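Tabletop charging of mobile telephones

Tabletop charging is the practice of supplying power to a mobile telephone while it rests on a desk, bench or table, usually from an extension lead laid on the same surface. It is distinguished from wall charging, in which the telephone hangs from or lies beside a fixed socket, and from pad charging, in which no cable is joined to the telephone itself.

Screen

The glass front of a smartphone is the part most easily marked during handling. When the display is off, the glass reflects its surroundings, and smudges and small specks that are hard to notice on a lit screen become plain. A punch-hole front camera is set into the upper part of the glass on many models. Workshop practice in Skastdale is to inspect the glass with the display off before a telephone is placed on the bench. 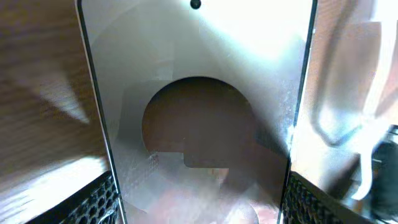
Position on the table

A telephone may be charged face up or face down. The cable should leave the charging port in a straight line before it turns, as a sharp bend at the plug puts strain on the port. A wide loop takes up spare length.

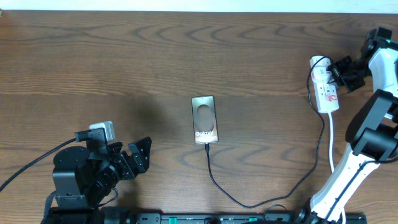 Galaxy S telephone with a black charging cable; white power strip at upper right.

The Grultska bench guide, revised on 7 Oct 2020, sets the first straight run of cable at no less than 4 cm and the clearance between the telephone and the strip at 200 mm. The older Dorker layout placed the strip directly behind the telephone. It was dropped in January of the following year after complaints that the switches were awkward to reach.

Extension lead

A power strip on a table is normally placed to one side, with its own supply cord leaving towards the nearest edge. Strips with a separate switch for each socket allow a charger to be turned off without being pulled out. Common faults are a cord trapped under the strip and a charging cable crossed over the supply cord. Strips with 8 sockets are seldom used in this way, being too long for most tables.

Lifting and turning

A telephone held by its long edges can be turned over without contact with the glass. Held upright on edge, it presents little area to grip, and the rim carries the load.

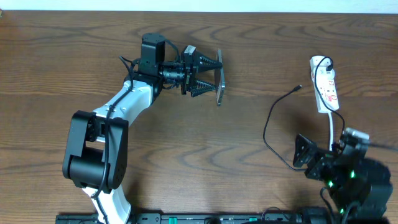 Thin, dark object resembling a smartphone, held on edge beside the power strip.

Packaging

The retail package of a smartphone is a flat, rectangular box in most cases. It is kept for storage or resale. On a shared bench it also serves to match a telephone to its records.

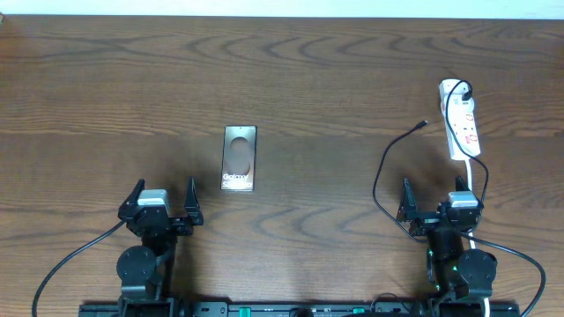 The Kartha system uses the package as a place marker: it stays on the table while the telephone is away and is removed on its return. Packages left unclaimed for seven days are moved to a shelf.

See also: Extension lead; Cable management; Workbench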